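Review: the Lorkden hand-held gripper kit

Lorkden says anyone can collect good demonstrations with its kit before lunch. I've had a pair since May and I'm not convinced. You strap in, do the job yourself, and the recordings become examples for the policy to learn from. We chose donuts onto a serving tray. 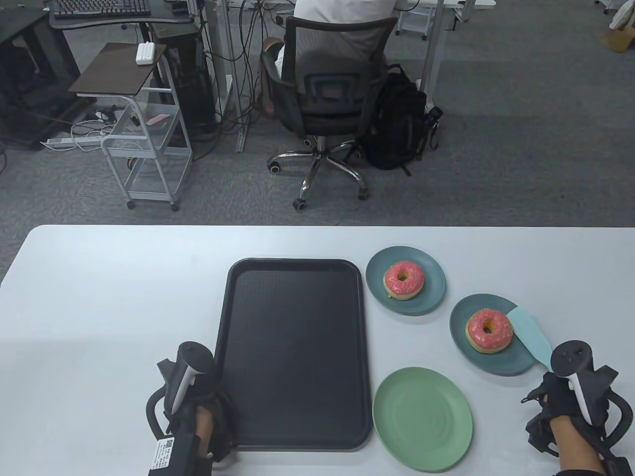
A rig on each hand, tray still to be filled.

Comfort is fair for 20 minutes. After that my wrists were sore and my demos got sloppy, and a sloppy demo teaches sloppy habits. I'd also like to know how Lorkden chose its sample task, which is all rigid blocks. Frosting is a different colour of problem. Up close, the gripper view gives you plenty of sprinkles and rather a lot of glove.

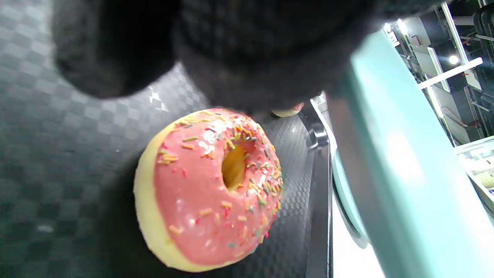

Keeping the data

We logged 1846 clips and kept 1822, which sounds marvellous until you learn the bundled filter did the choosing. It flags dropped tracking and little else. I went through a batch by eye and found views with hardly a sharp edge in them. I'd budget for someone to check the lot, and the brochure doesn't. 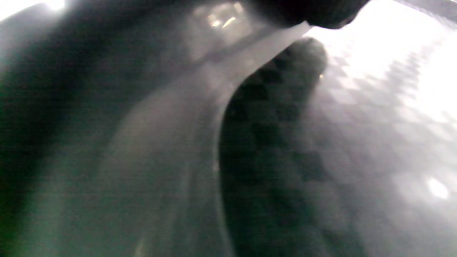
Parvaneh Dehghan wrote in to say I'm being too hard on the filter: a few soft views do no harm if the head camera is clear, and she'd sooner have more demos than prettier ones. Maybe. I'd still want to see that tested. 2 stars out of five.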